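Grirnesthorpe School of Design Opens Vector Illustration Studio to Evening Students

The Grirnesthorpe School of Design will open its vector illustration studio to evening students beginning in January, the school announced. The expanded schedule adds 30 places to a program that has until now been offered only during the day.

The studio, located on the second floor of the Brallholm Building, teaches students to prepare posters, signs, packaging and pattern work using path-based drawing software. Evening sessions will run from 6 p.m. to 9 p.m. and will follow the same course outline as the daytime sections. Students who complete all required assignments will receive the same credit.

Demand for the course has grown steadily. The school received 212 applications for the current term and was able to admit 139. Applicants who were not offered a place will be contacted first when evening registration opens in December, and remaining places will then be made available to the general public.

The first half of the course covers basic shapes, anchor points, curves, layers and the use of color swatches. Students then move to a longer project of their own choice, which must include at least one element drawn entirely by hand with the pen tool. Automatic tracing is permitted for other elements, provided that the student cleans up the resulting paths and submits the source photograph or sketch with the finished file.

A new unit on drawing folds, gathers and soft edges has been added to the outline for both day and evening sections. It asks students to reduce a complicated surface to a limited number of flat shapes, using no more than five tones of a single color. Instructors requested the unit after reviewing final projects from previous terms, in which clothing and drapery were often left unfinished or covered by other objects. 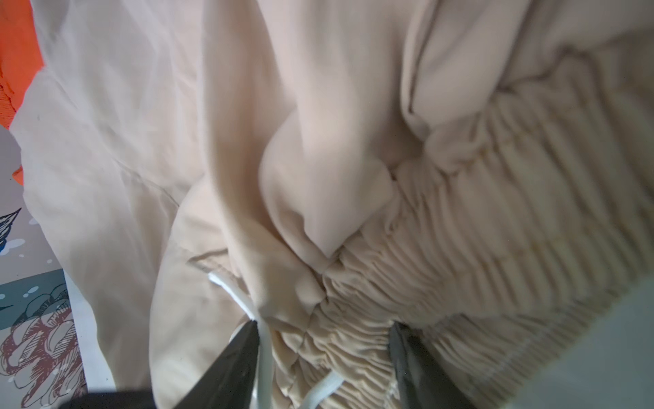
Gathered waistband and folds in cream-beige fabric.

The studio has also replaced its workstations. Each desk now has a pressure-sensitive tablet and a color-calibrated display, and two large-format printers are available for proofs. Printing of one final poster per student is included in the course fee. Additional prints may be ordered at cost through the front desk, and files must be submitted at a resolution of 300 dots per inch if they contain any placed photographs.

Funding for the equipment came from the Sekiguchi Fund for Graphic Arts, which has supported the school's print workshop in the past. The fund will also cover fees for a limited number of evening students. Requests for assistance should be made on the registration form - a separate application is no longer needed.

Work from the current daytime sections will be on view in the Steva Gallery, on the ground floor of the same building, through the end of the term. The display includes finished posters along with early sketches and outline views of the files. Admission is free, and the gallery remains open until 8 p.m. on days when classes are held.

Prospective students do not need previous experience with drawing software, but should be comfortable saving and organizing files on a computer. Course outlines and a list of required materials are available from the registration office in the Brallholm Building.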